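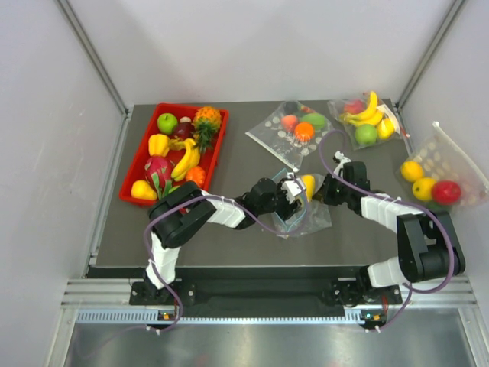
**1/** Hilo largo sobre una cosa muy pequeña: guardar la fruta de mentira. Sí, la de jugar al mercado, la que acaba debajo del sofá. Llevo unos días clasificándola por bolsas y estoy disfrutando como no os imagináis. La bandeja roja es mi zona de «pendientes» y ahí cae todo sin orden ninguno: la piña con sus hojas verdes de punta, los plátanos en diagonal, la pera amarilla, la pitaya rosa (¡mi favorita!), un pimiento amarillo que de fruta en el súper no tiene nada pero que aquí viaja con las demás. De la bandeja va pasando todo a bolsas transparentes, y de eso quería hablaros.

**2/** Antes lo tenía todo en un cajón. Uno solo, hondo, con tapa. Parece comodísimo hasta que una niña de cuatro años te pide «la manzana verde, la otra no» y tienes que vaciarlo entero sobre la alfombra. Lo vacié tantas veces que acabé por dejarlo sin tapa, y luego sin cajón.

**3/** La idea de las bolsas me la dio Seren Gethin, que lleva una ludoteca y tiene 241 piezas de comida de juguete catalogadas. ¡Catalogadas! Con fichas. Yo no llego a tanto, pero le copié lo principal: bolsa transparente, cierre de cremallera y nunca tan llena que haya que pelearse con ella.

**4/** Lo de transparente es media vida. Miras y ya sabes lo que hay. En una tengo un melocotón, una naranja, una fruta oscura redonda y una verde ovalada que en casa llamamos lima los días pares y mango los impares. En otra van una manzana roja, otra verde, plátanos y un limón. No hace falta ni etiqueta.

**5/** Me preguntabais por privado cómo decido qué va con qué. He probado tres sistemas:

- Por color. Precioso en la estantería, un lío para jugar. Acabas con cuatro amarillos y ninguna macedonia.
- Por tipo. Todas las manzanas juntas, todos los plátanos juntos. Sirve si montáis una frutería con puestos.
- Por «compra». Cada bolsa es una compra completa, variada, lista para llevar a la caja. Este es el que se ha quedado en mi casa.

**6/** El sistema de la compra tiene una ventaja que no vi venir, y es que recoger forma parte del juego. La clienta paga, le metes la fruta en la bolsa, se la lleva… y ya está guardada. A Revathi Chettiar se lo conté por teléfono y a los diez minutos me mandaba un audio de sus hijos discutiendo por quién hacía de cajero – con gritos, pero recogiendo.

**7/** Sobre los tamaños, que también me lo habéis pedido. La bolsa tiene que quedar holgada. Si cabe justo justo, la piña te la deforma entera y las hojas se enganchan en el cierre. Yo calculo por la pieza más grande y después relleno con las pequeñas. Cuatro piezas por bolsa me parece un número estupendo para manos pequeñas. Y la piña va sola, como una reina.

**8/** Compré un paquete de 30 bolsas de Zarau y todavía me queda más de la mitad. Las hay con puntitos blancos y a mí los puntitos me chiflan, aunque reconozco que no hacen nada. También probé unas de Udwood, más rígidas, que aguantan mejor de pie en el estante pero hacen un ruido al abrirlas que despierta a la siesta entera.

**9/** ¿Y el cierre? ¡El cierre es lo mejor! Busco siempre que sea de color. Un cierre azul turquesa se ve enseguida entre tanto plástico transparente y arrugado, y los niños saben dónde tienen que poner los dedos. Con los cierres transparentes se vuelven locos (y yo también, que conste, sobre todo sin gafas).

**10/** Mi manera de cerrar, paso a paso, por si os sirve:

1. Mete primero lo que pesa o abulta y deja que caiga al fondo.
2. Coloca lo redondo y pequeño encima. El limón se cuela en cualquier hueco, es un santo.
3. Agarra la bolsa por la boca, junto a la tira del cierre, y sacúdela un poquito para que todo baje.

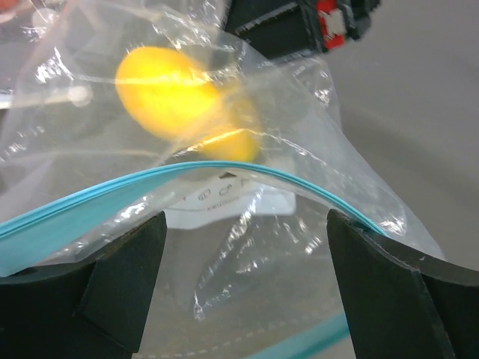 4. Aplasta con la palma la parte vacía para sacar el aire. Sin obsesionarse, que no estamos envasando jamón.
5. Pellizca el cierre en una esquina y corre los dedos hasta la otra. Si oyes el clic, perfecto; si no, dale otra pasada.
6. Deja un dedo de espacio por arriba para poder cogerla cómodamente.

**11/** Un truco de Meifang Mao para el paso cinco: con los más pequeños, deja la mitad del cierre hecho y que terminen ellos. Se les pone una cara de orgullo tremenda. Con la mía funcionó a la primera, y ahora no me deja cerrar ni las bolsas del congelador.

**12/** Ojo, y esto va en serio: bolsas de plástico y bebés, no. En casa las guardo en alto y las abro yo, o estoy delante. Si tenéis menores de tres años, mejor una redecilla de tela o una cesta con asas. Pierde la gracia de ver lo de dentro, pero se duerme mucho más tranquila.

**13/** La limpieza, que alguien lo iba a preguntar. Agua tibia con una gota de jabón, un trapo y a secar sobre un paño toda la noche. TODA. La fruta de plástico hueca guarda agua donde menos te lo esperas, y si la metes húmeda en una bolsa cerrada, al cabo de una semana huele a charca. Lo aprendí con un racimo de uvas que en paz descanse.

**14/** ¿Cuántas piezas hacen falta para jugar bien? Muchas menos de las que pensáis. Con 21 nos apañamos todo un invierno y no se aburrió nadie. Vi un lote de segunda mano que anunciaba hasta 2.000 piezas, imagino que de una escuela que cerraba, y confieso que lo miré más rato del que debería. No lo compré. Pero lo miré.

**15/** Piezas que más salen en casa: los plátanos (sirven de teléfono), el limón (sirve de pelota) y la pitaya, que nadie de la familia ha comido nunca y que se vende siempre carísima. El otro día pagué nueve botones por ella. Nueve, y sin ticket.

**16/** Próximo reto: las verduras. El pimiento amarillo ya pide compañía y Hongmei Liao me ha prometido una berenjena y unas zanahorias que sus hijos ya no usan. Si alguien tiene una idea para guardar los puerros, que son larguísimos y no caben en ninguna bolsa normal, os leo – de momento van en un jarrón y quedan hasta bonitos.

**17/** ¡Y enseñadme las vuestras! Cajas, bolsas, cestas, el cajón del horror, lo que tengáis. Yo sigo con la bandeja roja, que todavía me falta por embolsar la pera y no sé si va con los plátanos o con la naranja pequeña.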